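Papers > Robotics in Practice > Buying and Running a Shared Lab

4. What the money went on

The plan we took to the finance office at Dillbridge had two columns, one headed "robots" and one headed "everything else". The second column was short. Sewwandi Gunawardena, who had to defend it in the meeting, now keeps a copy on her wall as a warning to new staff. In this section we set out how the split changed over the first two rounds of buying, and what we would put in the plan if we had to write it again.

4.1 The first round

We began where most groups begin, with the large machines. They have brochures. They also have lead times, shipping crates that do not fit through doors, and a yearly service charge that arrives in November whether or not the robot has moved. None of this was hidden from us. It was on page 19 of the Bemura quotation, and we had read as far as the pictures.

Hand-held grippers came into the plan late, as a single line under "small parts". The thinking was that people would work the humanoids from a headset for most of the recording, and the hand-held tools would fill in when a robot was down for repair. Within a term the order had turned round. A person with a gripper can start work in the morning with very little fuss, and can do so beside a bed, which our wheeled bases approach with great caution.

4.2 Pricing an hour of work

Younes Bensaid drew up the costing method used in the rest of this paper. Each piece of kit is charged for the hours it is booked, including the hours in which it is booked and sulking. To this we add staff time, spares and the floor it stands on. Floor was the item that caused the arguments. A humanoid on a base needs clear space on every side and keeps it all night, while a gripper goes in a drawer.

Spares were the other surprise. We had set aside 1,480 pounds for the year, on the supplier's advice, and spent it before the spring. Most of it went on fingers, screws and cables, the sort of thing that costs little and is always out of stock. Dissanayake, our second supplier, now holds a box of these parts for us and bills us when we open it – a plan we recommend, if you can find a firm patient enough.

4.3 Furnishing the room

Household tasks need a household, and this part of the budget is hard to explain to an auditor. The lab bought a bed, bedding, lamps and chairs from Muvstead, and each was queried in turn. The washing machine was queried twice. Against the price of one robot arm the whole lot is small change, yet it took more letters to approve than the arm did.

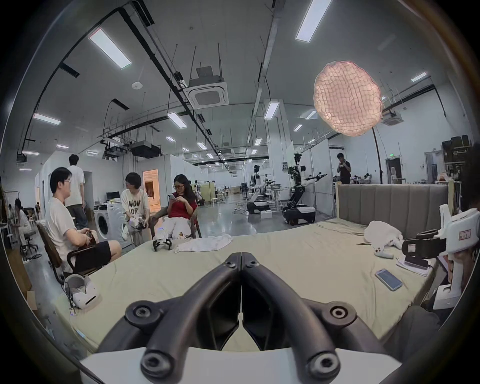 Figure 2. Hand-held grippers in use at the bed, with the humanoid robots on the open floor behind.

Figure 2 gives a fair idea of how the space is shared. Bed, desks, seating and robots all draw on one floor, and any plan that prices them apart will miss the cost of getting them to live together. We suggest drawing the room to scale before asking for a single quotation. Chairs should be on the drawing. People will sit somewhere, and if no seat is planned they will find one in the path of a robot.

4.4 A revised split

For the next round we have asked for five more hand-held grippers and no new humanoids. The service contract on the present machines has been moved to its own line, where it can be seen and resented properly. Spares are set as a share of booked hours, using the rates worked out in 4.2, and the furniture has been renamed "task fixtures". It was approved by return of post.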